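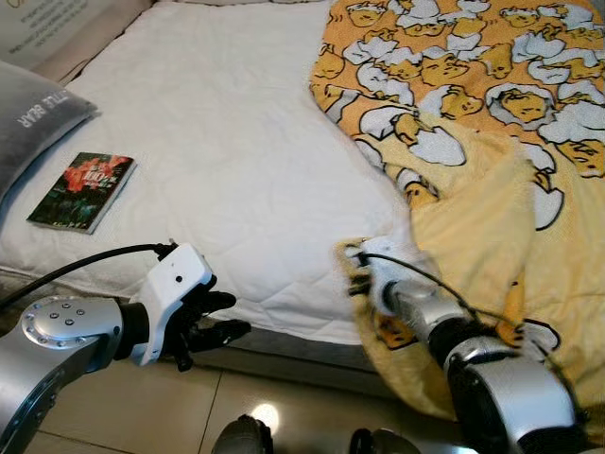
Figure 1. The test bed with the egg-yolk blanket, partly folded back. Pillow and paperback at left.

The Unmade Bed: How Long Does It Take, and Why Do We Mind?

Jade Nuttall
Home and Consumer Studies, final project
Advisor: Sandra Garside

1. Where the question came from

My original proposal was a study of laundry detergent. Ms. Garside pointed out that three other people had already proposed a study of laundry detergent, and asked what I did at home that I had strong feelings about. I said making the bed. She asked whether the feelings were positive. The project went from there.

I wanted to know which part of making a bed takes the time. I had always blamed the sheets. My second question was whether a bed with things left on it (books, mostly) takes longer than a clear one, or whether it only feels that way when you are late.

2. The bed

All trials used a single bed with a white quilted mattress protector, one gray pillow and one yellow blanket. The blanket has sleepy egg yolks all over it, each with its own egg white. It is plush on the reverse, in a paler yellow, and this matters more than I expected (see section 4). I had planned to use a plain blanket so that the results would look serious. The plain blanket was in use by a member of my family who did not care about the results.

The paperback stood in for general clutter. It is small, with a big red flower on a dark cover, and it was put down at an angle below the pillow because that is where books end up. I considered using more items, including a cereal bowl, and was told no.

I left out a top sheet. Half the people I asked said they don't use one, and the other half were shocked by the first half, and I didn't want to spend the project refereeing.

3. Method

Each trial began with the blanket pulled over to one side, bunched up and hanging toward the floor. The person making the bed had to move the book to the shelf, straighten the pillow, and spread the blanket so it reached all the edges with the pattern facing up. I timed it with the stopwatch on my phone and stopped when they said "done," even when I disagreed.

I ran 19 trials. Everybody did 2 practice rounds first, which did not count. After each trial I asked them to rate how annoying it had been, from one to five. One person asked for a six.

4. What happened

The book hardly mattered. Picking it up and shelving it was quick every time, except for the trial in which my cousin started reading it, which I have left in the log and out of the averages.

The pillow was not a problem either. Most people gave it one pat. I don't know what the pat is for, and neither did they.

The blanket took most of the time in every single trial. Because it had been left in a heap, people could not tell which edge was which, and the plush side clings to the quilting on the protector, so pulling on one corner dragged the rest along in a lump. The quickest method was to lift the whole thing off and lay it down again from the foot of the bed. The slowest was to stand on one side and tug, which is how I have done it since I was about six.

The printed side did turn out to be useful. You can see right away when half the yolks have gone missing, meaning part of the blanket is upside down. I withdraw my complaint about the plain one.

5. Problems with the study

One bed is not many beds. The people I timed were relatives and friends, and several of them were trying to win. I also learned that "reached all the edges" needs defining before you start, preferably in writing. In January I redid the first few trials for this reason, with the original participants, who were gracious about it up to a point.

6. If I did it again

I would compare a plush blanket with a smooth one, and I would time people first thing in the morning, when they are at their least helpful. Ms. Garside suggested a follow-up on whether folding the blanket at the foot of the bed counts as making it. I said it does. She wrote "evidence?" in the margin, so that is next term's project.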